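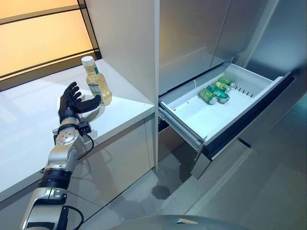 Figure 4. Naltadar hand open beside the bottle at the counter station. Four cans lie on their sides in the open drawer.

4. The Hand Kit in Kitchen Work

4.1 What comes in the kit

The Naltadar is a five-fingered hand sold by Clidik as an add-on for arms that already have a working controller. We bought the standard kit, in black, and fitted it to the left arm of our robot at the Aubert test kitchen. The kit has the hand itself, a mounting ring, a small sensor module that clips to the side of the wrist, one cable for the module, and a license for Gollgate, the planning package that Clidik bundles with it. We had used two-finger grippers for all of our earlier work, and Section 3 gives our results with them on the same tasks.

We will say early that we enjoyed working with this hand very much. It changed which tasks we were willing to try. With our old gripper, a round bottle near the edge of a slick counter was something we scheduled for the end of a session, when a spill would cost us the least. With the Naltadar we started our mornings with it.

Mounting took one afternoon, and most of that went into routing the cable. The manual shows it running straight down the forearm, pulled tight. On our arm that left it short when the wrist turned all the way over, and the module dropped out twice during warm-up moves. We let the cable hang in a loop below the module (Figure 4) and had no more dropouts. A longer cable is available from Clidik, but we did not need it.

4.2 Tasks

We ran two families of tasks, both at the same spot in the kitchen, where the counter meets a tall cabinet with drawers. The robot did not drive between them. It turned at the waist and moved the arm.

Counter tasks. The robot reaches for a capped clear plastic bottle of pale yellow liquid standing near the front edge of the counter, closes on it, lifts it clear, holds it for a few seconds and sets it back down. The starting position of the bottle was shifted between trials along the edge and toward the wall. The bottle was never placed in the same spot twice in a row.

Drawer tasks. The robot picks beverage cans out of an open drawer and stands them on the counter. The cans start on their sides, in a loose cluster. We shuffled them by hand between trials and let them settle wherever they rolled. Lids could face either way, and one can could partly hide another.

We ran 1,440 trials in all, of which 600 were counter trials and the rest drawer trials. Every trial used the same firmware on the hand and the same release of Gollgate. We turned down an update that arrived in July, when the drawer trials were half done, and have not tested it.

4.3 Approach from the side

Gollgate offers three approach styles for upright objects: from above, from the front, and from the side with the palm turned in. We tried them all in pilot runs and kept the last one. The hand comes in low over the counter with the fingers spread and a little curled, stops with the object just outside the grip, and only then slides across and closes. The stop matters. It gives the wrist module time to take a clean reading at short range, and the planner uses that reading to correct the final slide.

What we liked most here is how little the planner asks of the user. It wants a height, a width and a guess at weight. We typed in numbers for the bottle from a kitchen scale and a ruler, got them slightly wrong the first time (we had weighed a fuller bottle), and the hand coped anyway, closing more firmly than it had to and then easing off as the fingertips reported contact. We repeated this on purpose with bad values and the result held up well until the width was off by more than a finger.

Clear plastic is a hard case for most depth sensing, and we expected trouble. The planner does get help from the label and the white cap, which return good points, and it fills in the rest of the bottle from them. When the label faced away from the sensors, the fit was looser and the hand stopped farther out before the slide. It still found the bottle. We had set aside a week to tune this and used the time for more drawer trials instead, which is a nice problem to have!

Light from the window panel behind the counter was a bigger nuisance. When the panel is glowing warm, it shines through the liquid and lays reflections on the glossy countertop, and the planner sometimes took a reflection for part of the bottle. A setting called "ignore below plane" fixed this. It is off by default. We think it should be on.

4.4 Reaching into the drawer

The drawer trials are harder, and they are also where the five fingers earn their keep. A can on its side in a smooth white bin wants to roll. A two-finger gripper has to meet it squarely or it scoots off under the others. The Naltadar comes down with the thumb on one side and the fingers on the other, and if the can begins to roll, it rolls into a finger. Watching this the first few times was a real pleasure – the ring and little fingers act as a fence while the others do the holding.

The bin walls limit the wrist. Cans near the open end could be picked with nearly any hand angle. Cans toward the back had to be picked with the fingers pointing down the length of the drawer, and for the very last can in a cluster the planner often chose to nudge it forward first with the knuckles. We did not ask for this and at first took it for a fault. It is a documented behavior, described in an appendix of the Gollgate guide, and it worked more often than our own hand-written version of the same move.

Standing the can up on the counter was the slow part. The hand sets it down tilted, lets go a little, and pushes it upright with the thumb. We tried a faster motion with a full wrist turn in the air, and it was fine with empty cans but swung full ones too hard for our comfort.

4.5 Failures

Across both task families we logged 27 drops, where the object left the hand before the planned release. Of these, 11 came from the counter trials and the others from the drawer. We went through the joint logs for every drop. The counter drops had one thing in common: the thumb closed on the shoulder of the bottle, where it narrows, and slid upward as the grip tightened. Lowering the approach height by the width of a finger took care of most of this in later trials, and we suggest that anyone working with narrow-necked bottles do the same before starting.

The drawer drops were more mixed. Some were glancing grips on a can that was leaning on its neighbor. Others happened as the hand cleared the wall of the bin and a fingertip brushed the edge. Gollgate models the drawer as a plain box, and the slide rails and the raised parts of the wall are left out of that model. We added a thin margin on each side by editing the scene file. An option for this in the menu would be welcome.

We do not count as failures the trials where the planner refused to move. It does so with a short message naming the joint or surface it is worried about, and in nearly every case we agreed with it once we had looked.

4.6 Wear and upkeep

The fingertip pads are soft and pick up dust and sticky residue. We wiped them with a damp cloth at the start of each session, and grip on the cans was noticeably better afterward. One pad on the index finger began to peel late in the drawer trials, and we replaced it with a spare from the kit in a few minutes, using the driver supplied. The screws on the wrist joint of our arm needed a check now and then, as they had with the old gripper, and we saw no sign that the heavier hand made them loosen faster.

Battery life on the robot went down a little with the hand attached. We did not measure this carefully and leave it to Section 6, where the power logs are treated together with those from the driving tasks.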